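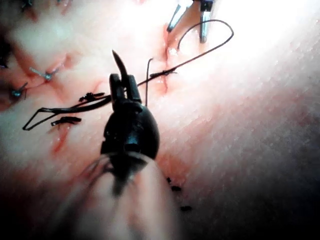
Attachment 1: wrist camera, right-hand needle driver, suture pad run

Ticket: Needle driver lets the needle rotate during throws
Project: Drostow suturing arm, senior design
Category: End effector / grip
Priority: High (blocks the bench demo)
Status: Resolved, watching

Original report

The right arm can pick up the curved needle and hold it, but during a throw the needle turns in the jaws. The tip starts out pointed where the planner expects it and ends up tilted by the time it reaches the pad. The thread follows and is left in loops on the surface. Sometimes the next throw goes through one of the loops and the run has to be stopped by hand.

Attachment 1 has the needle held in the jaws with the tip up, black thread looped out to the left and arching over to the upper right, and finished knots on the pad. The knots are not the complaint. Tying works well enough. The complaint is what happens between gripping the needle and getting it through.

Setup

Two-arm Drostow rig, both arms on the teaching bench. Right arm has the black needle driver, left arm has the silver grasper. Practice pad is from the Hamel kit. Grip controller is the Arrieta board with the firmware that came with it. Control script is the team branch, not the class branch. Thread is the black training suture. Wrist camera is on the right arm.

Steps to reproduce

Home both arms. Load the needle from the foam block. Run the single throw routine on a clean part of the pad. Repeat without reloading the needle. The first throw is usually fine. The slip shows up on the second or third and gets worse from there.

Expected: needle stays within the angle tolerance in the config file for the whole throw.
Actual: needle rolls toward the tip side as soon as it meets resistance.

Update 1

Checked the easy things first. Jaw screws are tight. Cable tension on the right wrist matches the left. Homed the arm again and ran it with no needle, and the jaws close fully every time. No error in the controller log.

Cut a piece of thread out of the way and reran on a fresh section of the pad. Same result, so it is not the thread pulling the needle around. It does make things worse once the needle has already moved.

Please brush trimmed ends off the pad between runs. There are small dark bits on the surface in Attachment 1 and they look like thread trimmings. The needle tracker picks out dark shapes against the light pad and it does not need extra ones.

Update 2

Looked at the grip command. The script asks for a grip value of 700, and the controller log shows it being received as 500. We assumed the log was scaled differently and lost most of a session to that. The scale is the same. The Arrieta board has its own grip limit in a settings page that is separate from our config, and it was set to 500. It silently clips anything higher.

Raised the board limit to 700 and power cycled. The setting did not survive the power cycle the first time. You have to press Save on the page and then wait for the status light to go steady before cutting power. Did it again with the wait and it held.

Result: better, not fixed. The needle now stays put on the second throw most of the time. It still rolls on the third, mainly when the entry point is close to an earlier stitch and the pad is puckered.

Update 3

Moved on to where the needle is being held. The pickup routine was gripping it too near the middle, which gives the pad a lot of leverage on the curve. Someone changed the pickup offset in the team branch when we switched needle sizes and the value was never put back. The class branch still has the old one.

Restored the offset so the jaws take the needle farther back toward the thread end. Also slowed down the drive portion of the throw. The arc was being run at 100 percent speed, the same as free motion in air. Put it at a lower setting for contact only and left the free motion alone.

Ran 11 throws in a row on a clean section with no manual stop. The needle angle stayed inside tolerance on all of them according to the tracker log. This was the same needle and the same pad, and the only reload was at the start.

Update 4

Reply to the question on the bench sheet about whether the left arm is involved: not in the slip. The left grasper does not touch the needle until the handoff. It is supposed to wait open over the work and come down after the needle is through. What it can do is catch a loop of thread on the way down if there is slack under it. That is a separate problem and should have its own ticket. Suggested fix is to pull the slack out before the left arm moves – there is already a routine for this in the class branch, it is just not called in ours.

Reply to the question about cutting rubber sleeves for the jaws: please don't. Sleeves were tried on the older Doneler arm and they shed pieces into the hinge. The jaws have enough bite if the force is right and the needle is seated properly.

Resolution

Two causes, both needed fixing.

First, the grip limit on the Arrieta board was lower than the value the script was sending. The limit is now 700 and saved. The startup script reads the limit back and stops with a message if it is lower than the requested grip.

Second, the pickup offset was wrong for the needle in use. The offset now sits in the needle profile file and not in the main config, so changing needles changes the offset with it. Anyone with a local copy of the old config needs to delete the offset line, otherwise it overrides the profile.

Contact speed was also reduced. We have not tested whether the fix holds at the old speed, so leave it where it is until after the demo.

Still open

Slack removal before the left arm moves. New ticket to be filed.
Tracker confuses short thread ends with the needle tip at some angles. Seen twice, not reproduced on purpose yet.
The pad is getting used up. Use the unmarked side for timed runs and the already stitched area for setup checks only.
Board settings page needs a printed copy taped inside the bench lid with the current values.

Ticket stays on watch through Monday. If the needle slips again, save the controller log before homing – homing clears the grip history and then there is nothing to look at. Attach the log and a wrist camera still to this ticket and set the status back to Open.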